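**1/** Notes on collecting demonstrations by remote control in simulation, before any hardware time. Setup: one simulated arm, two-fingered gripper, wrist view plus a fixed overhead view. The operator drives with a handheld controller. Project name is Lilden, for anyone who followed the earlier posts.

**2/** The target is a policy learned from demonstrations only. No reward, no scripted waypoints. That puts all the weight on what the operator does with their hands, so most of this thread is about operator habits and very little of it is about the network.

**3/** Control mapping: controller motion maps to gripper motion in the wrist frame, with a clutch. Hold to move, release to reposition your hand. We tried the world frame first. Operators did fine until the wrist rotated past a quarter turn, then pushed the wrong way and overcorrected.

**4/** Clutching leaves dead time in the log. The arm sits still while the human resets their elbow. If you train on that, the policy learns to stop in midair and stay there. We drop any stretch where the commanded motion is zero and the fingers aren't opening or closing.

**5/** Careful with that filter. A short hold before closing on a part is real information. Ours keeps the last 2 frames before every gripper command no matter what the arm is doing.

**6/** Current set: 723 demonstrations recorded, 72 thrown out on review. Most of the rejects were operator pauses in the wrong place or a grasp made on the third or fourth try. Recoveries are worth keeping. Repeated fumbling at the same pose is not.

**7/** Logging. Record the command and the measured pose as separate channels. The Katayama plugin we started with wrote one merged channel, and you can't get the lag back out of it afterward. We lost all of the March recordings that way and redid them with the Wirkex recorder.

**8/** Action labels: we train on the commanded pose. Measured pose looks cleaner when plotted but bakes the tracking error into the label. When the fingers press on something, the command goes a bit past the surface and the measurement does not. That gap is where the pushing force comes from.

**9/** Things operators get told at the start of a session:

- Approach from the same height each time, vary the side.
- One motion per intent. No wiggling to check depth.
- If you can't see the part in the wrist view, back off until you can.
- Open the fingers fully before the next approach.
- End the episode yourself. Don't let the timer do it.

**10/** The third one gets broken the most. An operator with the overhead view will reach for a part that the wrist view can't see. The demo succeeds. The policy gets only the wrist view in our cheaper configuration, so that demo teaches it to guess.

**11/** Wrist view, tray layout. The big gray panel covers part of the compartment tray and a corner of the green board, and the right finger hides more of the tray. The yellow pieces in the upper row are the thing to check: the one just right of that fingertip shows only its upper part.
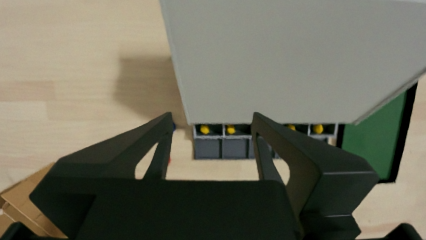 **12/** Rule we settled on for layouts like that: retreat, get the piece and both fingertips in view together, then go in. It costs over 2 seconds per episode. We pay it.

**13/** Randomization. Piece positions and lighting change every episode. The tray pose changes less often, on purpose. When everything moved at once, operators slowed down and the speed profile of the whole set shifted. The policy copied the slow speed faithfully.

**14/** Next is a transfer test on the Pirkdale bench with the same controller and the same clutch button. The mapping stays frozen until that is done. I'll post the replay script and the filter settings once the file format stops changing.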